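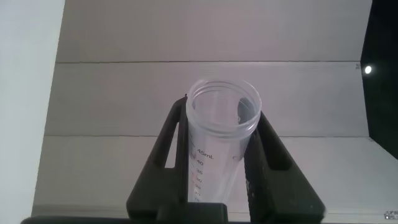 Figure 3. Graduated plastic tube with a threaded rim; the printed scale is marked in milliliters, with 45 mL at the top.

3.2 Settling tests on pond sediment

Sediment was collected from the two farm ponds at Herton and from the Bolger drainage channel, which joins the lower pond at its north end. All sites were sampled in September, after the irrigation season and before the fall rains. Samples were taken from a flat-bottomed boat with a hand corer, and the top layer of each core was kept for the settling tests. The rest was bagged for the carbon work in Section 3.4.

Large roots, snail shells and gravel were picked out by hand. The remaining material was passed through a kitchen-grade sieve and then a finer laboratory sieve, and whatever stayed on the second sieve was dried and weighed as sand. In total, 319 subsamples went through this step. Six were dropped because the bags had leaked in storage, and these are listed in the appendix by core number.

Each subsample was mixed with pond water from the same site. We used pond water in place of distilled water because the clay at Herton stays in suspension much longer when the dissolved salts are removed, and the results would then say little about how the ponds behave. The tubes were filled to the 40 mL mark, capped, turned end over end for one minute and stood in a rack away from the window. The height of the boundary between clear and cloudy water was read against the printed scale at fixed times over two days. Readings below the 15 mL mark were made with a ruler, as the tube narrows toward the bottom and the scale is harder to use there.

Settling was fastest in material from the upper pond, where sand made up the largest share of the dry weight. The Bolger channel samples were slower and left a faint haze in the water at the end of the second day. Samples from the lower pond fell between the two, apart from those taken close to the inlet, which behaved like channel material. This agrees with the account given by the farm manager, who reported that the channel has been filling the north end with mud since the bank was cut back.

Chou's earlier survey of the Skernia reservoir found the same order of settling, although that site is far larger and drains 1,900 hectares of grazing land. Her samples were also stored frozen, and freezing is known to clump fine clay. Direct comparison of the rates should be made with care.

One point on method needs mention. Two people took the readings, and they did not always agree on where the boundary lay when the water was only slightly cloudy. A set of tubes was read by both, and the difference was largest in the channel samples. We kept the mean of the two readings where both were available. Lai-ching Chou suggested a light meter for later work, and one is being used in the Nusanari ponds.

3 comments
Share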